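Vesero slatted riser, small: my review after one summer and a bit

I bought this thing in a mood. We have a tiny kitchen with one decent stretch of counter, and I'd gotten tired of moving the fruit every time I wanted to roll out dough. So I ordered the small riser from Vesero, the plain wood one, and it's been in daily use ever since (it's October now, so you can do the math on how long I put off writing this). 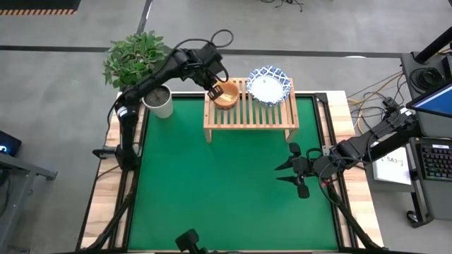
Price first, as that's what most of you write to me about. I paid 400 kroner on sale, and the regular price is 589. At 400 I was pleased. At 589 I would have grumbled, and probably gone for the Hestitz version, which my sister has and which is a little lower and a lot heavier. Hers doesn't budge when you bump it. Mine does! I stuck felt dots under the legs and then regretted it, the felt got damp near the sink and went all fuzzy, so now I use little rubber ones from the hardware store and they're great.

Mine measures 42 centimeters across. The website says 41. I'm not going to war over a centimeter, but if you're planning to slide it into a cupboard with a tight opening, take a tape measure to it before you throw out the box. I almost got caught by that.

Putting it together took one cup of coffee. The screws go in from underneath, there's a hex key in the bag, and the instructions are one drawing with no words at all – fine by me, although the drawing shows the legs the wrong way up. Don't tighten anything until all the legs are on. I did the first one too hard and had to back it out again.

What I really like is the gaps. I had a solid riser before, from Trasach, painted white, and crumbs just sat on it until somebody wiped them up. On slats they fall through and you sweep underneath every so often. Is that less work? Maybe not, but it looks better in the meantime, and a rinsed colander can sit there without making a puddle on top. The flip side is that anything with a narrow foot wobbles. Egg cups are hopeless. My good pepper mill fell over twice and now lives by the stove.

For the finish, Hjørdis Fjeld at the shop talked me into a small tin of Âu oil, and I've done two coats so far. It smells like walnuts for an evening and then it's gone. Before the oil I got a ring from a jar of beets, and that ring is still with me. After the oil, tomato sauce wiped right off. If you buy the riser, oil it the same day, really!

I'd give it four out of five. The missing point is for the legs, which should have come with something on the bottom. They also sell a taller one, and I've got my eye on that for the bathroom shelf, if it ever goes on sale again.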